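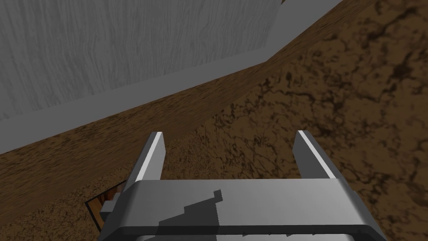 Speaker notes – Defending the pick and roll with a small squad
Coaches' evening, Kunddale sports hall

Start at 7.30. Ask people to move down to the front rows. Handouts are by the door, one per club.

Opening

Thank the hosts. Say who the talk is for: coaches of amateur and youth sides who train twice a week and have nine or ten players on a good night. If you coach a full-time squad you will know most of this already.

I coach the Pimow under-18s and help with the senior women. Everything tonight comes from those two teams over the last two seasons. We have tried four ways of covering the ball screen and kept two of them. I will go through all four and say why we dropped the ones we dropped.

Slide 1 – Where we were

In our first season in the regional league we switched every screen. It was easy to teach. The under-18s had it after one session. By February every side in the league knew we did it, and they would bring our smallest guard into the screen and then throw the ball inside to whoever she was left with.

The away game at Lamo was the worst of it. They scored on 11 possessions by doing the same thing on the same side of the floor. We called two time-outs and changed nothing that mattered. I had no second coverage to go to.

(Pause here. Most of the room will have had a game like this.)

Slide 2 – The four coverages

Go through these quickly. Do not draw them all on the board, it takes too long. Use the handout.

Switch. The two defenders swap. Good late in the shot clock and good when your players are all of a similar size. Ours are not.

Hedge. The big steps out hard, holds up the ball handler, then runs back. We used it for six weeks. Our bigs were tired by half-time and picked up fouls with their hands. Dropped it.

Drop. The big stays back near the free-throw line or lower, and the guard fights over the top of the screen. This is our main coverage now. It gives up the mid-range shot, and at our level I am happy to give that up.

Ice. Only for screens on the side of the court. The guard stands on the high side, refuses the middle and sends the ball down towards the baseline, where the big is waiting. Our second coverage.

Trap. Mention that some people will ask about it. It is fine for one or two possessions to speed a game up. I do not count it as a coverage.

Slide 3 – Teaching drop

Start two against two with no shooting allowed. The guard learns to get a foot over the screen and stay attached to the hip. The big learns where to stand. Five minutes each side.

Big's position: heels no higher than the free-throw line to begin with. Hands low and wide to take away the bounce pass. Do not jump at the first fake.

Common faults to mention:
Guard goes under the screen out of habit. Stop the drill every time.
Big backs up all the way to the rim. The ball handler gets a layup with a run-up.
Nobody talks. The big has to call the screen before it arrives, with the side. "Screen left" is enough. We make them run the drill again if the call is late.

Then go to three against three, with the third defender on the weak side. Their job is to take one step into the lane when the screener rolls, then get back out. The step in is easy to teach. Getting back out takes a month.

Slide 4 – Teaching ice

Shorter section. Needs the half-court diagram.

The guard's feet matter more than anything else. Chest faces the sideline, back foot up the floor. If the ball gets to the middle, the coverage has failed and the guard owns that.

We use one word for it, called by the big. Pick your own word. Ours has changed twice, after other clubs worked it out.

Slide 5 – One week of practice

First session: 27 minutes in total on ball screens. Ten on two against two, ten on three against three, seven on live play with the score kept.

Second session: no breakdown drills. Five against five, with the offence told to start each possession with a screen. Call the coverage from the bench.

That is all we do. The rest of the time goes on shooting and transition, same as everybody.

Slide 6 – What changed

Be careful with this one. We lost the return game against Lamo as well, by four. But they had to score from outside, and we were in it until the last minute. Against Kos we went back to switching for the fourth quarter and it worked, as they had no post player on the court.

Our fouls came down. Our rebounding got better, mostly because the big is already near the basket. We still give up too many corner threes when the weak-side player is slow getting home. I do not have a fix for that yet – ask the room.

Demonstration

Six players from the under-18s are here in kit. Show drop at walking pace, then at half speed, then live. Three possessions of each. Same for ice if there is time. Keep the talking short while they are standing about.

Questions

Likely ones:
What about a guard who can shoot off the dribble? Bring the big up two steps. If she still makes them, switch.
What age to start? We do nothing with coverages below under-14. They play man to man and learn to stay in front.
Does it work against a screener who pops? Not very well. The weak-side player has to help, or the guard has to recover faster.

Finish by 9.00, the hall is booked after us. Remind people to sign the attendance sheet for their coaching hours and put the chairs back along the wall.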